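**Thread: Do we really need a written rule for props on the table?**

**flosis_ops**
The draft handling guide from Casado wants every packaged item logged with its lot stamp before a gripper session. It also wants a cleared surface, cables tied back and hands out of the work area. 593 lines of guidance, and I can't find one that says what happens if you skip a step. Who checks this?

**mrequena**
I do, at our site. Maite here. You pick a bag, you read the date strip, you type it in. It takes less time than your post did.

**hajdu_z**
Typing it in is fine. What I doubt is that anyone uses it. We logged 175 items in January and got zero questions back. And look at a normal table:
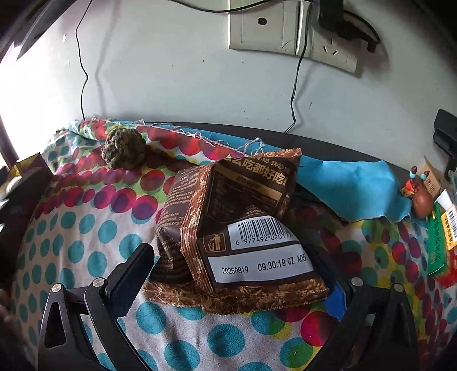
**Section 4: Packaged food and labels**

**hajdu_z**
(Heading pasted from the draft so we're all arguing over the same part.) The stamp on that bag reads 20250819, then a time, then CZ A05. Is the lot the whole string or only the last bit? Section 4 doesn't say. Two people will log it two ways.

**mrequena**
Whole string, Zsolt. I agree it should say so.

**flosis_ops**
And the cable rule? There's a black one hanging down that wall and bending toward the tabletop. Pass or fail?

**ekow_77**
Depends on reach. If the gripper can't get to it I'd pass it. The loose threads on the edge of that cloth bother me more. The draft has nothing on frayed fabric.

**mrequena**
Disagree on the cable. "Depends on reach" is how we ended up with 7 versions of the last guide.

**flosis_ops**
So we'd fail a table for a wire and pass it for threads. Great standard.

**hajdu_z**
I'll send Casado two comments: define the lot string, add fabric edges. Not holding my breath. Clokimance sent them a page of notes and the next draft had a new font.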